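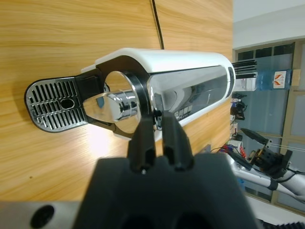
Can students with no robotics background collect demonstrations good enough to train a robot on, in a single term? We think so, provided they get to throw away a lot of their early work and somebody lets them argue over what counts as a good one.

4. What the class did

4.1 Setup and task

The course ran at Bendton as an elective, and most of the people who signed up had written a little code and never touched an arm before. I taught the practical half. We worked on one wooden table, and every recording came with a view from a small camera down at the gripper, so the students got very used to seeing the world from between two black fingers. The shared task set, which we called Tindodwood (the class picked the name and I gave up asking what it meant), was built from ordinary kitchen things. The item people fought over was a capsule coffee machine. It's big compared with the gripper, it's shiny in all the wrong places, and it gives you very few spots where two fingers can get hold of anything.

I had planned to start the class on blocks. Blocks are easy to score and easy to replace. But in the first meeting people kept asking about the kitchen stuff, and I figured a bored class would give me worse data than a frustrated one. I'm still not certain that was the right call for the slower groups, and I come back to it in Section 6.

Students worked in 3 teams. Each team recorded with our teleoperation tool, Quintero, and trained with the same learning code, Veter, using the default settings. I wanted the differences between teams to come from the demonstrations, so nobody was allowed to touch the training side until after 2nd April, when we froze the recordings. A couple of people found this really annoying! I get it, tuning is fun, and waiting for a better dataset is a lot less fun.

4.2 Collecting and sorting

Over the term the class recorded 480 demonstrations. We dropped 59 of them during review. The review was the part of the course I had thought least about and the part I'd now defend the hardest. Every team watched another team's recordings, start to finish, and marked each one keep or drop with a short written note. The notes were supposed to be one sentence. Many were longer, and a few were pretty rude.

The most common complaint was hesitation. A new operator will bring the gripper in, stop, back off a little, come in again and then stop again. To a person watching, that looks careful. A policy trained on it tends to learn the stopping. We went back and forth for two meetings on whether a pause should be enough to drop a recording, and we settled on a rule that a pause was fine before contact and a problem after it. The rule isn't perfect — one team read "contact" as the first touch and another read it as a firm grip — and we only caught the mismatch in March, with a good part of the reviewing already done. We re-reviewed the ones where it mattered.

The second complaint was about starting positions. I had told everyone to begin with the gripper open and pointing at a clear bit of table, and I assumed that was enough. It wasn't. "Clear" meant different things to different people, and "open" did too. Some operators started with the fingers only part of the way out, which saves a moment at the beginning and costs you later when the policy has no idea how wide it should be. So we wrote up a reference view and asked people to match it before pressing record. Figure 2 gives the sort of thing we had in mind, with the fingers wide, nothing held, and the appliance far up at the top of the view.

Figure 2. Wrist camera view with the gripper open over the tabletop.

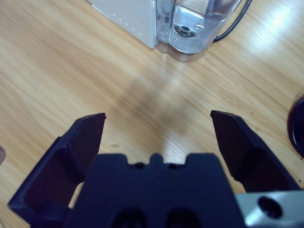 Once the teams had something to match, the arguments about starting positions mostly went away, and the reviewers' notes shifted to what happened in the middle of a recording. I'd have liked to measure that shift properly. We didn't keep the early notes in a form that makes it possible (they were in a shared document that people kept tidying up), so please take it as my impression from reading them every week.

Glare was its own headache. The table has a glossy finish and the light in the room is strong, so part of the wood can look nearly washed out while the rest stays a warm yellow-brown. We talked about covering the table and decided against it. One team moved their working area toward the darker side of the view, and the others left theirs where it was. That makes the comparison in Section 5 less clean than I'd like, but it also gave the class something real to talk about when the results came in, and several of the final reports are mainly about lighting.

4.3 Evaluation runs

We ran 102 evaluation attempts across the teams. Each team wrote its own success test ahead of time and handed it to me in writing, and a different team did the scoring. I did no scoring myself except to break ties. The students were tougher on each other than I would have been. An attempt where the fingers ended up in the right place but at a strange angle was a failure for most scorers, and I'd probably have let a few of those through.

Operators were allowed to stop a run if they thought the arm was about to hit something hard. Stopped runs went down as failures. We didn't separate them from the other failures on the score sheet, and I regret that, as it would have been one extra column. Next term's sheet has it, along with a space for the scorer to say which way the gripper was heading when things went wrong.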